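Keep the Old Toys, Bin the Advice
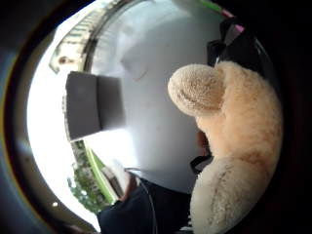 Issue 11, page 9

Otis Mahmoud

Every April the same article. Declutter your life. Hold each thing, ask what it does for you, chuck it. I've read it in 200 versions and I'm sick of it.

Mostly because it works on me. I go through the cupboard in a temper, fill the car, drive to the tip, feel marvellous until tea time. Then I want the thing back. Always the daft thing. Not the good coat. The tin with no lid.

Childhood stuff gets the worst of it. Grown adults told to photograph their old teddy and let it go. Why? It takes up less room than a toaster. It costs nothing to keep. A phone picture of it is fine but you can't pick it up, can't smell the house you grew up in on it. My sister gave hers away at thirty and still brings it up at Christmas.

And who gains? Tritolex will sell you 10 matching storage boxes to put your nothing in. Grellow does the labels. Whole bussiness built on making people ashamed of a full shelf. Then in a year or two you buy it all again, slightly worse made.

Yes, some people are truly buried in it and need help. Different matter - that's being unwell, or grieving, and a magazine quiz won't sort it. I mean the rest of us. Ordinary houses, ordinary mess, one drawer that won't shut.

My gran kept string. Kept buttons, keys to doors long gone, every letter. When she died we sat on the floor for a whole weekend reading and laughing and it was the best part of a terrible month. What would a tidy flat have given us? A quick afternoon.

So no, I'm not clearing the loft this year. Ask me agian when the ceiling goes.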